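Ylva Forsberg has been seasick in every body of water she has ever crossed, including, she would like it noted, a canal. This has not stopped her from spending 20 years as a cook on small expedition boats, most recently the Halvorsen, which carries paying guests up and down the coast out of Ernmont between May and September.

"The first two days I'm useless," she says. "Then I'm only bad. The guests find it comforting. They come in looking green and there I am, greener, making soup."

We are in the kitchen of her apartment, which stays still. She has made coffee strong enough to float a spoon and is explaining the route north to Sirkach, a stretch the brochure calls "lively." She has asked the owner, Ragnvald Berge, to change the word. He has offered "spirited."

The Halvorsen sleeps eight guests in four cabins, plus a crew who sleep wherever the guests don't. Forsberg's bunk is beside the engine. She claims she can no longer drop off at home without the dishwasher running.

People book the trip for the birds, mostly, and for the cliffs. In her experience they write home about the food. "You can show a man 27 puffins before breakfast," she says, "and he'll tell his wife about the pancakes. Elsa takes this very personally."

Elsa is Elsa Tveit, the boat's naturalist, who gives a talk every evening after dinner. The two of them have an agreement about dessert: it does not appear until the talk is over. Attendance has been excellent.

I ask about the worst crossing, and she gives it some thought, the way other people think about their favorite movie. It was the night run to Movstead, four summers ago. The wind got up at about 2 a.m. and the drawers started opening by themselves.

"Roald came down from the wheelhouse to see if I was all right," she says. Roald Kristiansen is the skipper, a man she describes as talkative for a lighthouse. "I was sitting on the floor, holding the onions. He looked at me, he looked at the onions, and he went back up. In the morning he said it had been a bit damp."

Her rules for a galley are short. Nothing in glass. Nothing round. Bread goes to the table in a basket, on a damp cloth, so that it slides more slowly and somebody has time to catch it.
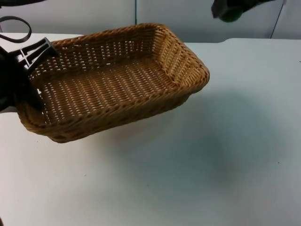
A woven basket with a rolled rim.

She does get off sometimes. At Sirkach there is a bakery she will not name in print, and an hour ashore is enough to get there and back if she doesn't stop to talk. She always stops to talk. Twice the Halvorsen has had to sound its horn for her.

Would she ever take the trip as a guest? She looks at me as if I had suggested the canal.

"Ragnvald offered me a cabin once, for my birthday," she says. "With a window and everything. I told him I'd rather have the money."

He gave her the cabin. She was sick in it.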